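Bomba submersível Vandis: um inverno com ela na cave

Cá em casa a água entra pela cave. Entra desde que comprámos a casa, há anos, e quem mora na parte baixa da freguesia sabe do que falo, porque a rua faz ali uma espécie de bacia e quando a maré está alta e chove a sério o coletor não dá vazão. Já fui a mais sessões da junta sobre o assunto do que a casamentos, e já ouvi a palavra "requalificação" em todos os tons possíveis. Enquanto a obra não vem, compram-se bombas.

A minha primeira foi uma Rallton, herdada do antigo proprietário, que fazia um barulho de betoneira e que me morreu numa madrugada de novembro com a água já no segundo degrau. Na manhã seguinte, ainda de galochas, fui à loja e trouxe a Vandis, que me custou 169 euros com o adaptador para a mangueira incluído. A Priya Bellamy, que mora três portas acima e tem uma igual, já me andava a falar dela desde o verão, e confesso que fui um bocado por teimosia que não a comprei mais cedo.

Começo pelo que me agrada, que é bastante. A bomba é leve, levanto-a com uma mão e desço as escadas com ela sem medo de cair (tenho um joelho que já não é de confiança). O flutuador arranca sozinho quando a água sobe e desliga quando ela baixa, e isto parece pouca coisa até à primeira noite em que se dorme com chuva forte na janela. O cabo é comprido, chega-me do fundo da cave à tomada do patamar sem extensões, e quem já passou por uma cheia percebe porque é que não quero extensões ao nível do chão. E é silenciosa! Não digo que não se ouça, ouve-se, mas é um zumbido baixinho, e a Rallton acordava o prédio do lado.

Na noite pior deste inverno esteve a trabalhar das onze até de manhã, com 17 centímetros de água na cave quando arrancou. Às seis fui lá abaixo com a lanterna e restava uma película no chão, aquela que nenhuma bomba deste género tira e que se resolve com rodo e paciência. Não aqueceu, não engasgou, não cheirou a nada. A essa hora já a Melaniia Vasylenko, do café da esquina, andava a telefonar para a câmara por causa das sarjetas entupidas, e foi lá que acabámos quase todos, a beber café de pé e a comparar alturas de água como quem compara notas da escola.

Agora os defeitos, que também os há. A grelha de entrada é fina e entope com folhas, e na nossa rua, com os plátanos que a câmara poda quando se lembra, folhas é o que não falta. Tive de a limpar duas vezes numa só noite. Passei a pôr-lhe à volta um saco de rede, daqueles das laranjas, e desde então tem corrido melhor, embora me pareça que por este preço a marca podia ter pensado nisso. O manual é outra desgraça. Tem 40 páginas em não sei quantas línguas e a parte portuguesa manda "purgar o ar em caso de necessidade" sem dizer como. É pelo furinho lateral, por baixo da pega: inclina-se a bomba dentro de água até deixarem de sair bolhas. Fica dito, para quem andar à procura.

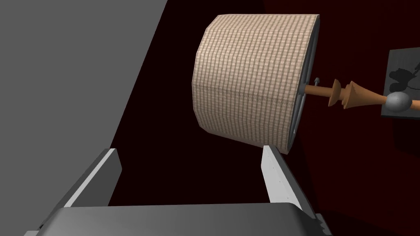 A braçadeira que vem na caixa também não presta. É de plástico, e à segunda utilização já a mangueira me saltava. Comprei uma de metal na drogaria e o assunto ficou arrumado. Quanto à mangueira, não poupem: a minha primeira era das fininhas de jardim, e a água saía tão devagar que quase não valia a pena ter bomba. Com uma larga, curta e sem dobras, é outro aparelho.

Perguntaram-me na associação de moradores se não era preferível a Sayegh, que é mais cara e traz bateria de reserva. Nunca tive uma, por isso não vou inventar. Sei que a nossa rua fica sem luz de vez em quando nas tempestades, e aí a Vandis fica parada no fundo da água como um peso de papel, de maneira que percebo o argumento. Para quem guarda na cave coisas de valor, eu pensava nisso. Eu já só lá tenho garrafões vazios e um berço que ninguém tem coragem de deitar fora, tudo em prateleiras altas.

A assistência é feita pela Nimbridge, para onde liguei por causa da braçadeira. Estive 30 minutos à espera, com música, mas a senhora que me atendeu foi um amor e mandou-me uma nova sem discutir – de plástico outra vez, coitada, ela não tem culpa.

Comprava outra vez? Comprava, e já a recomendei à minha irmã, que mora perto da ribeira e anda com os mesmos sustos. Tiro-lhe uma estrela pela grelha e pelo manual, fica com quatro em cinco. O que eu gostava mesmo era de não precisar dela, e isso já não é com o fabricante. O coletor novo foi aprovado na última reunião da câmara, dizem que sem votos contra, e falta o concurso, e depois do concurso falta o empreiteiro. Entretanto a bomba está limpa, seca e pendurada no gancho ao cimo das escadas, com o saco das laranjas já posto.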